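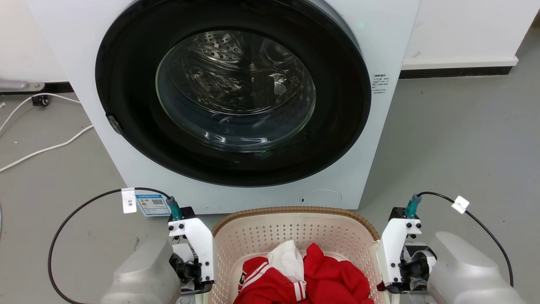 About Nundico

Nundico is a mastering and restoration studio in Hiltley. We take music that is nearly finished and finish it, and we take old tapes that have been in somebody's loft and try to get the songs off them before the oxide gives up altogether. There are 3 of us, plus a kettle that shows up on quiet recordings if you leave the door open.

How we started

The studio opened in the back half of a former carpet showroom, which we chose for its acoustics. We had heard it with the carpets in. They went the week before we got the keys, and we spent our first winter hanging duvets from the ceiling and telling clients it was a treatment system.

The proper treatment came later, along with a floor that doesn't hum when the number 66 bus idles outside. The control room is now a calm and rather brown place to sit. Most people who come for an attended session say they expected more lights.

What we do

Mastering is the bulk of it. Folk, brass bands, choirs, a fair amount of very slow metal, and more ukulele than any of us planned for. We work one record at a time and send you a first pass with written notes. If the mix needs another go before we touch it, the notes will say so, politely, usually in the second paragraph.

Restoration is the other side. We transfer open reel, cassette, DAT and MiniDisc, and we own machines for a couple of formats that sold so badly you'd have to have worked in the shop to remember them. Tape that has gone sticky needs baking at a low heat before it will play, and we do that in-house. Please don't try it in your own oven. We've met the results.
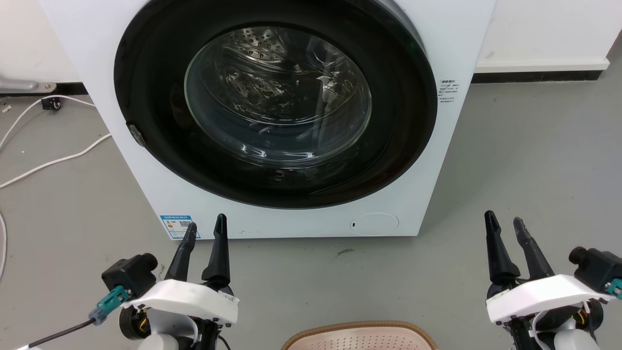
We also cut short-run lacquers on the Oláh, a lathe we bought in pieces and put together over two summers with a manual in a language none of us reads. It cuts beautifully in cool weather. Between June and September we book it for mornings only.

The Pedusen shelf

Hiltley had its own record label for a while. Pedusen put out singles by local dance bands and club singers, pressed 500 of most of them and sold rather fewer. When the last of its tapes were offered to us we said yes before asking how many there were. There were 1290 reels, some labelled, some labelled wrongly, and one containing nothing but a man ordering a sandwich.

We are working through them in the gaps between paid jobs. If you or a relative ever sang, played or shouted on a Pedusen session, do get in touch. We'll look for your reel and make you a copy free of charge, and in return you can tell us who the trombonist was, as he's on everything and credited on nothing.

Working with us

Send mixes as 24-bit WAV files at whatever sample rate you recorded them, with no limiter on the main output. If you've grown fond of the limiter, send both versions and we'll listen to yours first so we know what you were after.

Our rates are on the prices page and include one round of changes. Attended sessions start at 10am and finish when your ears do, generally well before you think they have. Parking is at the rear, past the tile warehouse. Ring the lower bell; the upper one belongs to a dentist.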